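3. Study Sites and Room Conditions

3.1 Selection of rooms

The study looked at how people use shared workrooms when a room has no fixed seating plan and storage is left to the people who work there. We chose rooms in two towns, Skekent and Lollville, that had been in regular use for at least one winter. Rooms with assigned desks were left out, as were rooms used mainly for teaching. The final set came to 20 rooms, and we received 127 completed survey forms from the people who used them.

Each room was visited in the morning and again in the late afternoon. On both visits we noted the lighting, the wall and ceiling finish, the places where people stood to talk, and the items left on work surfaces. We did not ask anyone to clear up before a visit. Bags, chairs and equipment were recorded where they were found, and the same form was used in every room so that entries could be compared later.

3.2 Lighting and surfaces

Most of the rooms were lit from the ceiling, with little or no task lighting at the work surfaces. The room in Figure 1 is of this kind. It has white walls and a white ceiling crossed by exposed beams, with long fluorescent fixtures continuing toward the back wall. Wall decoration in the set was sparse, and a single small framed picture, like the one near the back of this room, was a common entry on the forms.

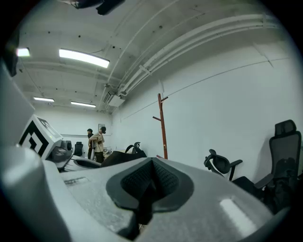
Figure 1. Shared workroom with fluorescent ceiling lighting. Two people stand near the far wall, close to an office chair; a black bag-like item with a loop handle is on the work area.

3.3 Personal items and standing conversations

Personal items were recorded separately from work equipment. An item was entered as personal if it was of a kind normally carried in and out by one person, such as a coat, a backpack or a lunch container. Where the type was unclear, the item was entered as "other" and left out of the storage counts. Hooks and shelves were noted whether or not anything was on them.

Survey answers on storage were mixed. Of the 127 respondents, 40 said they had no regular place to put a bag during the day. Several wrote that they used the nearest free surface and moved the bag when someone else needed the space. Respondents in Lollville mentioned this more often than those in Skekent, where two of the buildings had lockers in the hallway.

Conversations were logged by position only. We recorded whether people were standing or seated and which part of the room they were in, and we took no notes on what was said. Across all visits the log holds more than 700 entries. Standing conversations were most often logged along the walls, away from the main work surfaces. Section 4 compares these positions with the survey answers on noise and interruption.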